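February, site diary, Filia roof

6:40 a.m.

Up before the alarm. Frost on the truck, none on the road. Gestard showed the ground fault again at first light yesterday, on inverter 4, and it cleared by ten. That makes it the third morning this month with the same pattern: insulation resistance low at startup, inverter refuses to connect, then it starts on its own when the roof dries off. The owner sees a late start on his graph and calls the office. The office calls me.

Filia has 2,478 modules on a flat membrane roof, ballasted racking, east-west layout. Inverter 4 is a Pladora, one of the older ones, and it takes its strings from the north corner, where the snow sits longest and the roof drain is slow. I had a guess about the cause before I left the house. I wrote it in the back of the notebook so I couldn't change it later: connector lying in water.

Packed the insulation tester, the clamp meter, spare connectors, the good crimper, UV-rated clips and two thermoses.

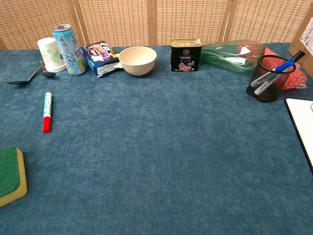

8:15 a.m.

Signed in at the loading dock and met Hui-mei Tam at the ladder. She had the string drawings from Kwok, who did the original install, and she had already found one mistake in them. The combiner labels run left to right on paper and right to left on the roof. We relabeled the drawing in red and went by the tags on the cables from then on.

Roof was white with frost and very slick on the walkway pads. We waited twenty minutes for some sun to get on the north side. I wanted to test while everything was still wet, so that was as long as I was willing to give it.

Shut inverter 4 down, opened the DC switch, locked it, checked for current on every string with the clamp before pulling a single fuse. All zero. Waited out the discharge time on the label. Hui-mei read the voltages and I wrote them down. Open circuit voltage was even across all of the strings, which told us no modules had dropped out and nothing was shorted hard.

Then the insulation tests, positive to ground and negative to ground, one string at a time. The first strings were fine, well up in the megohms. String 7 came in low on both sides. I let it sit for a minute and ran it again and got the same reading. String 8 was good. String 9 was a little low, though still above the limit. The rest were good.

9:50 a.m.

Walked string 7 from the home run back. It is slow work on an east-west array with no gap between the rows. You get down on a foam pad, look under the high edge with a flashlight, and move along to the next one. Hui-mei took the east faces and I took the west.

Things we found under there, in order: one coffee lid, a lot of leaves, a cable tie that had gone brittle and snapped, then several more like it. Whoever dressed these cables used the cheap indoor ties. With the ties gone the leads hang down, and on a flat roof down means the membrane. Most of the connectors were dry anyway. At the thirteenth module the lead was in the ice by the drain, with the connector frozen in up to the locking tabs.

I broke the ice out by hand and lifted the connector clear. The two halves were from different makers. They go together and they click, and they don't seal the way a matched pair does. Green on the pin when I opened it, and water in the housing.

Cut both ends back to clean copper, crimped on a matched pair, tugged them, torqued the gland nuts with the proper wrench. Clipped the lead up to the frame edge. Retested the string and it came back up with the others.

So the guess in the notebook was right, as far as the water goes. I hadn't thought of the mismatched connectors.

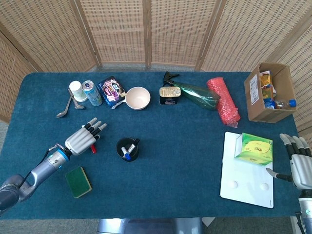
1:30 p.m.

Ate in the truck with the heater on. Soup, crackers, an orange. Called the office and told them string 7 was fixed and that we would need another visit for the ties. They asked if the ties could wait until spring. I said they could, if the owner didn't mind more late starts.

Back up for string 9. Found 37 leads hanging loose across strings 7 and 9 together and clipped up every one of them. Two more mismatched pairs on 9, both dry. Changed them anyway while we had the string isolated. That used up my spare connectors, so I need to order before the next job.

Closed up, fuses back in, switch on. Inverter 4 ran its self check and connected with no alarm. Output climbed to match inverter 3 next to it, allowing for the shade from the stair tower.

7:20 p.m.

Home. Knees are sore from the roof. Wrote up the report and attached the before and after insulation readings. Billed 53 clips, three pairs of connectors, and a full day for two people. Asked Kwok in a separate email whether they kept any record of which connectors they used at the home runs, and on which other roofs that year. I kept it polite.

Hui-mei sent over the corrected string drawing. It's in the job folder, and the old one is marked void.

To do: check Gestard at first light tomorrow and write down the startup resistance for inverter 4. Order connectors. Get the roof drain on the owner's list. Buy a thicker foam pad.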